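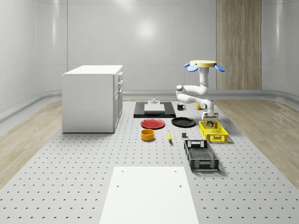
What is an insurance excess?

When a family insures a house, a car or a bike, it pays a company a sum of money called a premium. In return, the company agrees to pay for certain kinds of damage or loss. Asking the company to pay is called making a claim.

Most policies also have an excess. In Canada and some other countries it is called a deductible. The excess is the part of the bill that the family pays itself.

How it works

Suppose a storm breaks a garage roof. The repair costs $1,089 and the excess is $20. The insurer subtracts the excess from the bill:

$1,089 − $20 = $1,069

The insurer pays $1,069. The family pays $20.

Now suppose a garden light is broken and a new one costs $9. This is less than the excess, so the insurer pays nothing and there is no point in making a claim.

Why have one?

Every claim must be read, checked and recorded. That work costs money, even when the claim is very small. An excess keeps small bills out of the system. A policy with a higher excess usually has a lower premium.

Is there an upper limit?

Often, yes. If the limit for a bike is $2,000, the insurer will not pay more than $2,000 for it, whatever the bike cost.

Words to know

Policy: the written agreement between the customer and the insurer.
Insurer: the company that sells the policy.
Premium: the price of the policy.

Written by Veikko Rantala
Last checked 9 October 2019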